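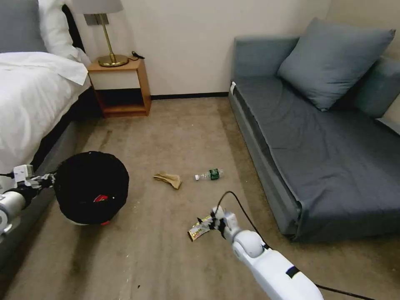
Bed, nightstand and sofa in a guest room.

Filed under: Talks and Handouts / Accounting Careers

Speaker notes: Studying for your accounting exams while you work
Lunch session for new trainees, Wednesday, May 30, 2018

Opening (keep it short)

Good afternoon and thank you for coming in your lunch hour. I work in the month-end team at Nartey and I passed my last paper in May. English is my second language, so if I speak too fast, please raise your hand and I will slow down.

Ask the room: who has already booked a first exam? Wait for hands. Then ask who has booked one and moved it. I moved mine twice.

Part 1. How many hours

I kept a sheet with every hour I studied, from the first paper to the last. The total was 572 hours. This is my own number and it should not become your target. I was slow in the tax paper and quick in the audit paper, and a colleague from the Urkent office told me she had the opposite.

Show the sheet on the screen. Point to the two empty weeks at year end. I planned to study in those weeks and I did not open the book one time. Now I would write zero in the plan from the beginning and put the hours in the month before.

Part 2. What I did on a normal weekday

- Forty minutes before work, only questions, no reading.
- Nothing at lunch. I tried it and I was tired by three o'clock.
- One hour in the evening, four evenings a week. Reading and notes.
- Phone in another room — I did not believe this would help, but it did.

If somebody asks about weekends: one long morning, finished by noon. Do not give more detail, there is a slide later.

Part 3. Practice questions

I answered 942 practice questions in total and I wrote down each wrong answer in a notebook. For each one I wrote the reason in a few words: "did not read the date," "wrong sign," "forgot the deferred part." After some weeks I could see that most of my mistakes came from reading too fast. I was surprised, because I thought my problem was the standards.

Pass the notebook around here. Ask for it back!

Say also that the mock exam must be done with a clock. My first mock was without a clock and I had a very good mark. My second was with a clock and I left two questions blank.

Part 4. Money and study leave

The firm pays for the first attempt of each paper. There is also a yearly allowance of 700 dollars for courses and books. Please send the form before you buy, the finance desk cannot accept it after. For study leave you have 4 days per paper, and you should ask your manager early, especially if the exam is near a quarter close.

(Check with HR if the form has moved to the new page. Last week the link was broken.)

Part 5. The exam center and the night before

The nearest center is in Irach and the first session starts at eight. From our office it is a long drive, so many trainees stay one night. Book a room that you can cancel. Go to sleep at your normal hour, do not try to sleep at nine if you never do this at home. Pack the calculator, the spare battery and your identity card before dinner.

I took one page of formulas with me and no books. On the second paper I took three books and I read until one in the morning — I do not recommend it.
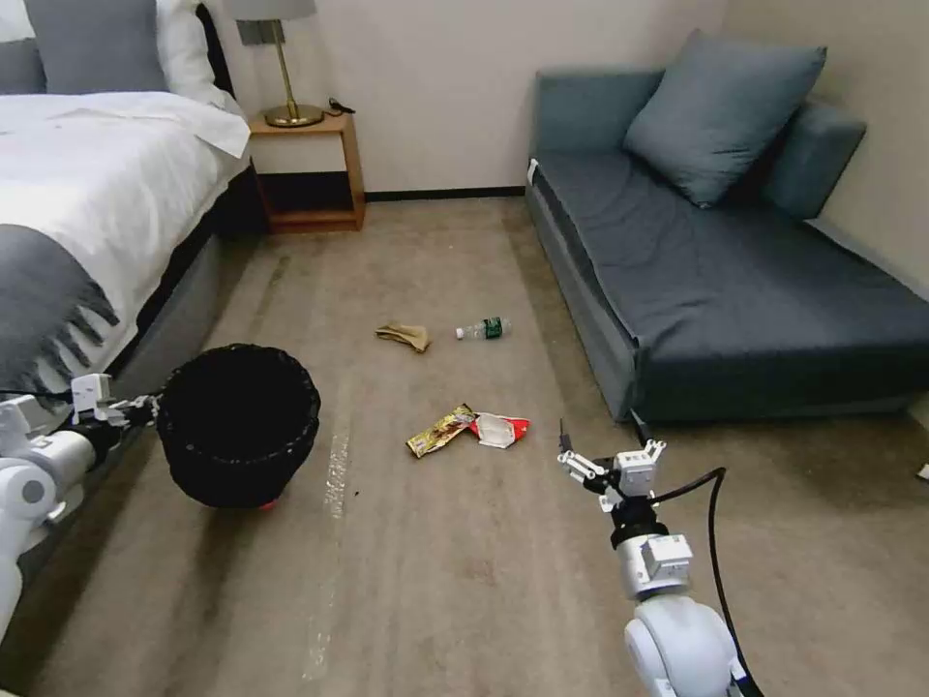
Part 6. If you do not pass

I failed one paper by a small number of marks. Tell this part slowly. I did not speak about it at work for a week, and then my manager asked me in a very kind way and we made a new date together. The second attempt is easier to plan because the notebook is already there.

Tell them about the study group at Nirura. They meet on the video call every second week and trainees from all offices can join. The person who leads it will send the invitation if you write to the training inbox.

Questions

Leave fifteen minutes. Possible ones:

- Which paper first? I say the one nearest to your daily work.
- Can I take two together? Possible, but I only did it once, and not in busy season.
- Do I need the expensive course? I used it for tax only.

Remember to collect the notebook and send the blank hours sheet to everybody this afternoon.

38 shares | 6 comments

Related items
Asking your manager for study leave: a sample email
Month-end close for beginners, slides and notes
How to read an audit question
Course allowance form and deadlines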